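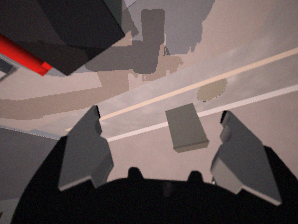

A small grey rectangular block against a pale background, computer rendering

Block (also called rectangular block or cuboid) is in geometry and in everyday language a solid body with six flat faces, in which the neighbouring faces meet at right angles. If all the edges have the same length, the body is called a cube. The word is used as well for building stones, for toys and for pieces of raw material that are still to be cut.

Properties

A block has 12 edges and eight corners. Opposite faces are equal and parallel. The volume is found by multiplying length, width and height, so that a block of 200 by 40 by 40 millimetres has a volume of 320 cubic centimetres. The longest straight line inside the body goes from one corner to the opposite one and is called the space diagonal.

Use in building

In the town of Mellmont, cut stone blocks are mentioned for the first time in a toll list of 1272. The stone came from the quarry of Himetitz and was carried down the river on flat boats, mostly in July, when the water was calm. The town wall was built from blocks of different heights - the masons evened out the rows with thin pieces of slate. Part of the north wall was repaired in 2000 under the direction of the architect Noemi Martinelli.

Toys

Wooden blocks for children were made in Mellmont by the Gatti workshop. According to Shanthi Debnath, the earliest sets were sawn from waste of the furniture trade and were sold without paint. Later sets had also arches and half-round pieces, but the plain block stayed the most common form.

See also

Brick
Cube
Prism (geometry)
Trokden quarry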